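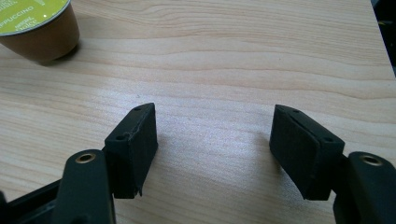 Figure 3. Single-serve coffee capsule with foil lid.

4.2 Household sorting of mixed-material packaging

Small packages made from more than one material present a particular difficulty for curbside collection programs. Residents in the Strand district were asked to keep a packaging diary and to record the bin into which each discarded item was placed. Bottles, cans and cardboard boxes were sorted in line with the printed guidance in most entries. Agreement was much lower for items that combine a body and a lid, such as the capsule in Figure 3, which has a tapered, cup-like body and a yellow-green foil lid with a thin silvery rim. Diary entries for items of this type show that households often made their decision on the basis of the lid alone and placed the whole item with metals.

Of the 91 households that returned a complete diary, 19 reported separating the lid from the body before disposal. A further 18 stated that they had done so in the past but had stopped. The reasons given most often were the time required, the presence of coffee grounds, and doubt as to whether the separated parts would be accepted by the collection service. The guidance issued under the Nonuso program during the study period did not mention capsules by name, and the category "small packaging" was read in different ways by different respondents.

Households in the Bukix apartment complex formed a separate group for analysis. Residents there share a common disposal room and do not receive individual bins. Only five households in this group reported separating lids, and several wrote that the shared containers were often full by the evening. Storage space in the kitchen was also named as a limit, especially in the smaller units.

A return-bag service operated by Sosell was available to both groups from July onward. Awareness of the service was uneven. Respondents who knew of it had usually learned of it from a neighbor or from a notice in the building entrance, and few recalled the leaflet that had been mailed to each address. The diaries do not record the weight of returned material, so the effect of the service on total recovery cannot be estimated from these data. Section 4.3 considers the wording of the leaflet in more detail.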